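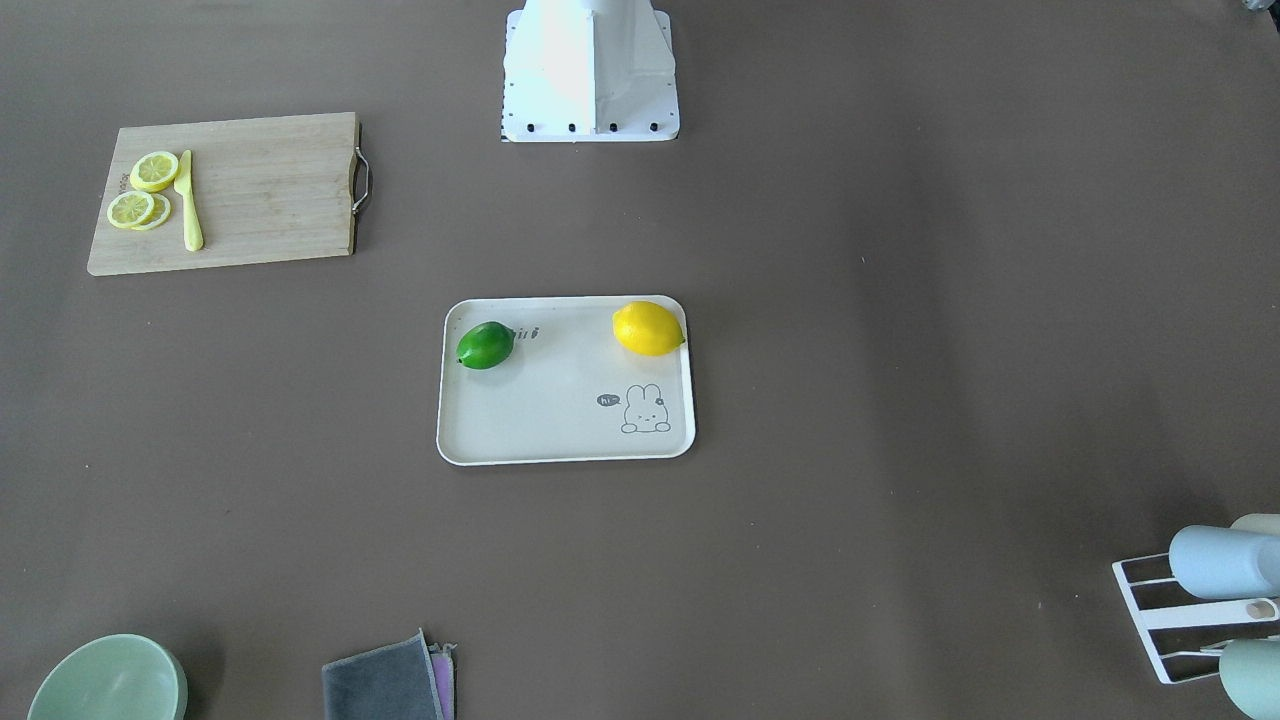
Attachment 1: bench 2 at Terkach, kitchen layout, board and tray set out

From: Terkach bench group
To: bench-practice list
Subject: Re: [bench-practice] draft 4, section 3, reset and start state

Replying to the Hetia comments on section 3. Our notes are under each part.

> 3.1 says the start state must be "restored" between episodes. We
> don't know what that means for food items. If the lime lands two
> inches from where it was last time, is that a failed reset? Our
> operators are asking, and we have 1,669 episodes from Fatville
> that may need to be thrown out depending on the answer.

We don't think they need to be thrown out. We read 3.1 as item and surface: the lime and the lemon are on the tray, the slices and the toy knife are on the board. Position within the surface is free unless the task sheet fixes it. We would like draft 5 to say that in so many words. Suggested text:

"An item is restored when it is on the surface named in the task sheet. If the sheet gives a position, the position applies."

> 3.2 the clear zone. Leclerc wants everything not used in the task
> taken off the table. We think this is too strict.

We agree with Hetia. On our bench the bowl, the folded cloths and the rack with the cups stay along the near side and the corner. They are listed on the task sheet as background and they are not moved during a session. What we do keep clear is the strip of table between the base and the tray, and the base plate itself. Nothing gets set down on the plate, including pens and task sheets.

If Leclerc still wants a bare table for the comparison runs, put that in an annex and leave 3.2 alone.

> 3.4 bolt check. Every session or every day?

Every session, before power on. It takes a minute. We had a base shift in March and lost 83 episodes before anyone looked at the mounting. The check should be its own line on the sheet with initials next to it. A general "bench OK" box gets ticked without looking.

> 3.5 Is a toy knife acceptable in place of a real one?

Yes, for anything in this draft. Real blades belong in section 6 and need the guard rules there. Please don't mix the two in one task family, or the logs can't be sorted later.

One more thing that isn't in the Hetia message. The draft asks for a start photo every 1,000 episodes. That is far too few. We take one at the start of each session and one after any break where people have been at the table. We would accept once per session as the minimum.

We can't make the morning call but will be on the one at 3 p.m.

Terkach bench group

_______________________________________________
bench-practice mailing list
To unsubscribe, send a blank message with "unsubscribe" in the subject line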